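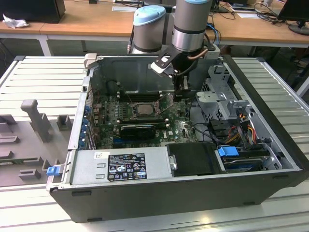
Desktop tower on its side, side panel off, green motherboard showing.

Re: [tapley-repair] Sealed units and the "refresh" offer

> Velter are now saying the office machines are past their
> supported life and they want to swap the lot for Avport
> sealed units on a 3 year lease. They reckon it works out
> cheaper once you count repairs. It does look tidy on paper.
> Has anyone here been through one of these, and is there
> any reason not to sign before the end of June?

Yes, several reasons, and I'd start with "once you count repairs". Whose repairs? Ask them for the list. When our place in Stirkow was offered much the same deal, the repair figure turned out to include call-outs for jammed printers and a lost password. Take those away and the towers had cost us next to nothing beyond a few batteries.

I'd also want to know what "supported life" means. Supported by whom, and for what? If they mean the operating system stops getting updates, fine, that's a real thing and you should plan for it. If they mean their own service contract runs out, then they are the ones who decide when it runs out, and I wouldn't lose any sleep over it.

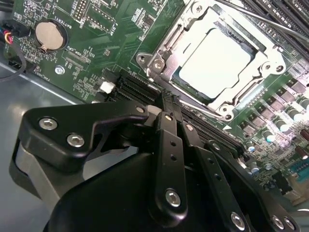
Tapley Repair List Digest, Vol 25, Issue 15

On the coin cell, as it came up last month as well: a clock that resets itself is not a sign of a dying computer, whatever the helpdesk tells you. On an ordinary desktop board the holder is out in the open, often with BATTERY printed next to it. Switch off at the wall, change the cell, set the clock. I have seen that fault written up as grounds for replacement, and the quote ran to two pages.

Now the lease itself. Look for three things: who pays for a cracked case at the end, whether you may open the units at all, and what happens to the drives when they go back. The version I was shown had a 20 per cent charge for "condition" with no definition of condition anywhere. The salesman was very pleasant about it — they always are — and promised it was hardly ever used. Then it can come out of the contract, I said. It stayed in.

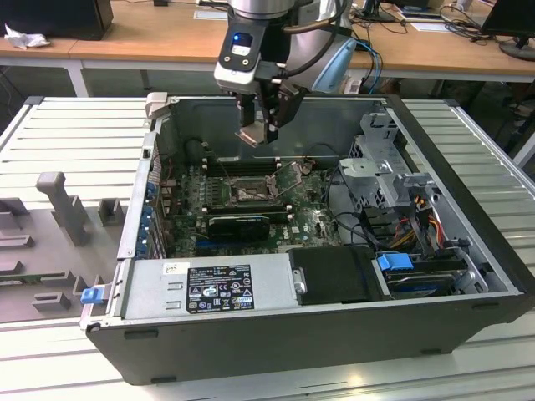

CPU socket with the lever and bracket open, four RAM slots behind.

I don't claim old towers are always worth keeping. Some are slow, some are noisy, and a few of ours deserved the skip. But memory and processors in sockets can be changed one at a time, when you have the money, and I've yet to see a lease that works like that.

So no, I wouldn't sign by June. Deadlines like that have a way of coming round again in September. Could you post the small print here, with the prices blanked out if need be? I'd like to see the wording on returns.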